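Bañuelos Street Residents' Association
Minutes of the monthly meeting, Tue 11 June

The meeting opened at 7 p.m. in the ground floor room. Minutes of the last meeting were read and approved with one correction: the gate code change applies to the rear gate only.

1. Parking
The new lines on the east side are painted. Two households asked whether the loading bay can be used overnight. The lease says no, and the signs will stay as they are. Permits for second cars will cost 50 dollars again this year.
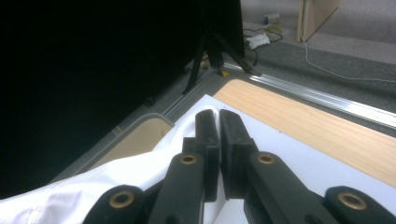 2. Water pressure
Units on the top floor still report weak pressure in the mornings. Conomex checked the pump in the basement and found the valve partly closed. They opened it and will come back to take a reading. Their bill for the visit was 195 dollars, paid from the repair fund. Residents should report any further trouble in writing, with the time of day.

3. Stair lighting
Fanport sent a quote for replacing the lights on all 3 landings. The meeting felt the price was high and asked for a second quote from Brekotus. Motion to wait for both quotes before voting. Carried, with one against.

4. Trash and recycling
Pickup has moved to early morning. Bins should go out the night before and come back in by noon. Several bins have lost their unit numbers and need to be marked again. Cardboard left beside the bins is not being taken. A request for one more recycling bin was passed on to the hauler.

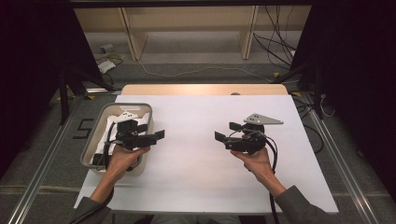

5. Courtyard
The two planters by the mailboxes are cracked and will be removed. Replacing them would cost about 106 dollars. Approved. The bench stays where it is for now. A resident asked for a bike rack along the back wall. The wall has to be checked for damp first, so this was held over.

6. Other business
Noise after 10 p.m. was raised again. The house rules will be posted in the lobby. The yearly meeting will be in October and items for it should be handed in during September.

The meeting closed at 8:25 p.m.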